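Film & TV > Casting News
by Yiran Xiong, January

Thread on the Fasgate adaptation, now that the casting is out. I've read the book twice and I've been following this one since the rights were sold, so this will run a bit long.

The short version: the studio confirmed this morning that "Fasgate" is going ahead as a feature film. It had been planned as a limited series. The series version had been in development for three years and had two different writers attached.

The lead role, the ferry inspector Vilela, goes to a stage actor with almost no screen work. The studio held open auditions for the part and says 2383 people sent in tapes. I believe the number. The call was up on every theater board I read last summer.

If you haven't read it: Vilela is sent to the river town of Plerneck to sign off on a new ferry. She finds that the old one is still running at night, and that no one in town will say who is on it. That's the first chapter, so I'm not spoiling anything.

The book covers 14 nights. Each night is one chapter and each chapter starts at the dock. It's a very regular structure and I can see why they first wanted to make it as a series.

A film has to cut a lot of that. The director said in the press notes that the script keeps "the first night, the last night, and whatever we need to get from one to the other." I don't love that. The middle is where you get to know the town.

My guess is that the schoolhouse chapters are gone. The cast list has no schoolmaster and no pupils. It does have the ferryman's sister, who only gets about ten pages in the book, so her part must be bigger now.

Ten pages from memory. I don't have my copy here - I lent it out in the fall and it hasn't come back.

On location: they're shooting in Lurbridge, which has a real working ferry and a row of old warehouses along the water. The town council put the road closure dates on its website before the studio announced anything. A few of us had worked it out from that.

The shoot is 18 weeks, longer than I expected for a film this size. Most of the book happens after dark and on the water, and both of those are slow to film.

The original illustrator is doing the title cards. No composer has been named. The last rumor was a string quartet, but that dates back to the series version and I wouldn't count on it.

People keep asking me about the ending. The book has two, depending on which printing you own. The later one adds four paragraphs after the ferry docks. The press notes don't say which one they're using, and I would guess the script still has both.

I prefer the shorter ending. I know most readers don't.

No release date yet. "Next year" is all the studio will say. If they finish on schedule I'd expect a fall festival first and theaters after that, but I was wrong about the last two of these, so take it as a guess.

I'm going to read the full press notes tonight and add anything I missed. There are a lot of pages on the boat.

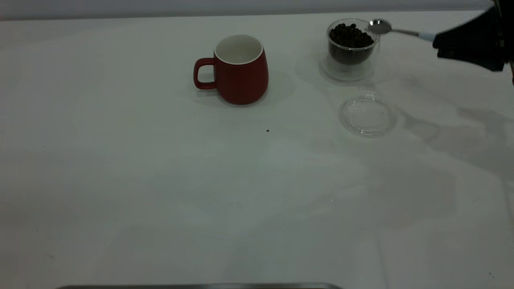
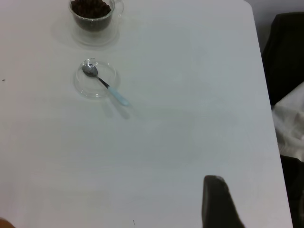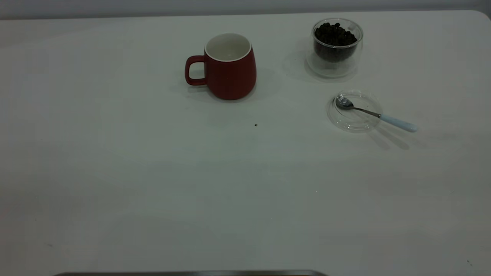 Red mug in the first and last, coffee beans in the middle one.

Tagged: Book to Screen, Casting, Fantasy & Mystery

Comments

nightferry_reader
The sister having a bigger part is good news to me. She was the only one in Plerneck who ever told Vilela the truth.

dmk44
So they spent three years on a series and then dropped it? I'd have watched eight episodes of this. A two-hour cut is going to feel rushed.

Paperback Shelf
I have the early printing and didn't know there was a second ending until I read this. Is the longer one in the ebook?

Yiran Xiong
Yes, the ebook has the longer one.

oldharborlight
I live near Lurbridge. The signs for the road closures are already up by the ferry ramp.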